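Última actualización: 2022-05-04

Rotación de plantilla en la última jornada: criterio del cuerpo técnico y consecuencias para la final de copa

Secretaría_Grada_Norte escribió:
Estimados socios y simpatizantes:

Se abre el presente hilo con el fin de ordenar las opiniones sobre la alineación que el Plorkthorpe presentará en la última jornada de liga, en el campo del Karkau. El equipo tiene asegurada la cuarta plaza y no puede alcanzar la tercera. Seis días después se disputa la final de copa contra el Drelorton. Se ruega a los participantes que se ciñan al asunto y que eviten las alusiones personales a los jugadores.

A juicio de quien suscribe, procede reservar a los dos centrales titulares y al mediocentro. El lateral izquierdo arrastra cuatro tarjetas amarillas, si bien estas no computan en la competición de copa, conforme al reglamento vigente.
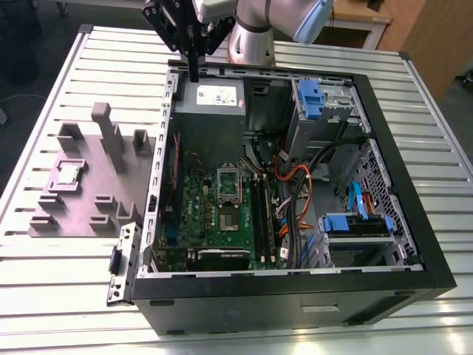
En cuanto a la portería, el suplente ha disputado todas las eliminatorias y cabe suponer que ocupará el puesto en la final. Convendría, por tanto, que jugase también en Karkau, a fin de que no llegue al encuentro decisivo con tres semanas de inactividad.

abonado510 escribió:
Con el debido respeto, discrepo. El Karkau se juega la permanencia frente al Bepari, y presentar un equipo de suplentes alteraría la igualdad entre ambos clubes. Nuestra entidad protestó formalmente hace dos temporadas, cuando se encontraba en la situación inversa. No parece coherente hacer ahora aquello que entonces se censuró.

Añado una consideración de orden práctico: el club ha puesto a la venta 158 localidades para el sector visitante. Quienes se desplacen merecen un once competitivo.

Fondo_Sur_Histórico escribió:
Comparto la observación relativa a los desplazados, no así la primera. La plantilla inscrita consta de jugadores con idéntico derecho a ser alineados, y el reglamento de la competición no distingue entre titulares y suplentes. La protesta de hace dos temporadas fue desestimada precisamente por ese motivo. 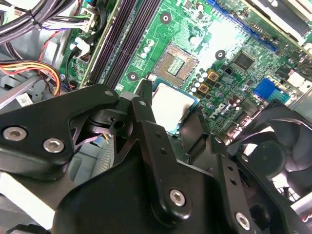 Placa base Dell y procesador, junto al zócalo vacío.

Procede recordar, además, que el delantero centro acumula 2786 minutos en liga. Exigirle noventa más en un partido sin consecuencias clasificatorias para nosotros supone un riesgo que no veo justificado. En septiembre ya sufrió una lesión muscular en circunstancias parecidas.

lateral_derecho escribió:
Solicito que se considere una solución intermedia: alinear a los titulares en la primera parte y efectuar los cambios tras el descanso. El delantero podría retirarse a los 30 minutos si el resultado lo aconseja.

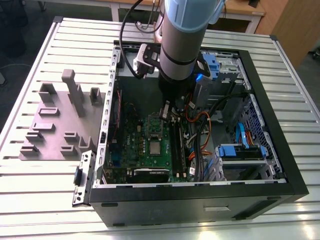

Torre de sobremesa abierta, tendida sobre la mesa de aluminio.

abonado510 escribió:
La propuesta anterior me parece razonable y la suscribo, con la salvedad del guardameta. El titular no ha cometido errores que motiven su exclusión en liga. Si el suplente ha de jugar la final, que lo haga por los méritos contraídos en las eliminatorias, sin necesidad de un ensayo previo.

Secretaría_Grada_Norte escribió:
Tomo nota de ambas posturas. Mantengo, no obstante, mi criterio sobre la portería. En la semifinal se apreciaron desajustes en los saques de esquina, con dos salidas en falso, y la coordinación con la defensa solo se corrige compitiendo. Reconozco que, si se reserva a los centrales, el argumento pierde parte de su fuerza, por lo que aceptaría que uno de ellos jugase el encuentro completo.

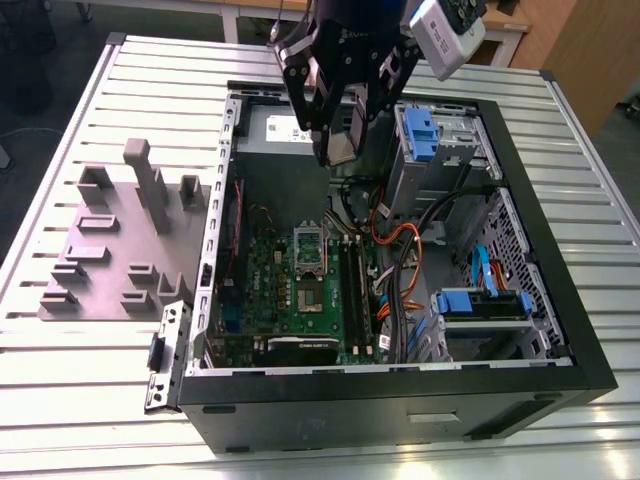
Tribuna_Este escribió:
Ese último punto resulta decisivo y debería haberse planteado al inicio. El Drelorton ha marcado la mayor parte de sus goles de copa a balón parado; de poco servirá dar minutos al portero si delante tiene una línea que no será la de la final. Propongo que jueguen el guardameta suplente y los dos centrales titulares, y que el descanso se limite al mediocentro y a los atacantes.

Fondo_Sur_Histórico escribió:
No puedo adherirme. Una lesión de cualquiera de los dos centrales nos obligaría a improvisar en la final, puesto que el tercero continúa de baja. Mantengo mi voto favorable a la rotación completa, y ruego que así conste en el resumen que se remita a la peña.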